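Flurnari Teach-by-Hand Kit, with Pristero remote handle

Lead the arm through the job once or twice, press save, go get a coffee. 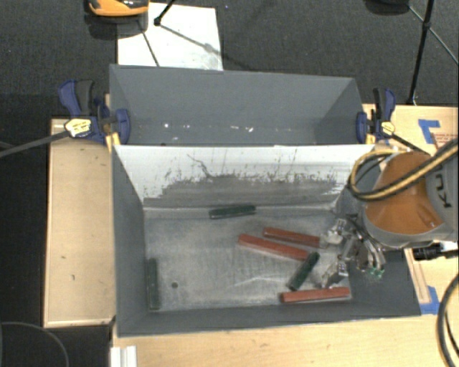
Most people who call us have already tried writing the pick routine themselves. They have a folder of waypoints, a second folder called "waypoints new," and a bin that still has parts in it. The Flurnari kit is for them. You show the arm what you want, it keeps the recording, and the folders can be retired with honors.

There are two ways to do the showing.

By hand. The Mägi cuff fits between the wrist and the tool. Squeeze it and the arm goes slack enough to push around. Let go and it holds its place. This suits long, simple motions and people who don't mind leaning over a bin. Your shoulder will have opinions by the end of the afternoon.

By remote. The Pristero handle lets you stand back and drive the gripper with one hand, fingers included. It's the better choice for anything lying flat against a wall or tucked into a corner, where an elbow in the bin would be in the way. Expect your first few tries to look like a claw machine at the county fair. It gets better quickly, and the software lets you throw out the embarrassing ones.

Both methods write to the same file, so you can mix them in one task. Our usual advice is to do the approach by hand and the grasp by remote.

What parts work

Plain bars and blocks are the place to start. Red and green bars at odd angles in a gray bin make a good first task: easy to tell apart, dull enough that you'll concentrate on the motion. Show the arm the awkward positions too, especially a bar standing along the side wall. If all your demonstrations start from a nice tidy layout, you'll own a robot that is excellent at nice tidy layouts.

Clamp the bins down. Bar clamps are fine, the ugly ones included. A bin that creeps across the table during a session will spoil every recording made after it moved, and you'll blame us first.

A bin with its paint worn through is no problem. We'd keep using one until the bottom falls out.

In the box

Mägi hand-guiding cuff
Pristero handle with 5 m cable
Fludau recorder, with storage for 500 demonstrations
Enable switch and mounting bracket
Printed manual, 21 pages, four of them useful on day one

Not in the box: arm, gripper, bins, clamps, table, coffee.

Specs

Recording rate: 100 Hz
Playback speed: adjustable, starts slow on purpose
Tools: two-finger and multi-fingered grippers
Export: plain text or Fludau project file

Before you order

Tell us the arm model, the controller version and what gripper you have on it. Hose bundles matter more than people think, so let us know how yours is routed. A loop hanging at the wrist can snag the cuff, and we can supply the bracket in a left-hand version at no charge.

Orders placed in August ship with the new enable switch. The old one clicked louder, and we still get mail about it.

Page updated 29/08/2018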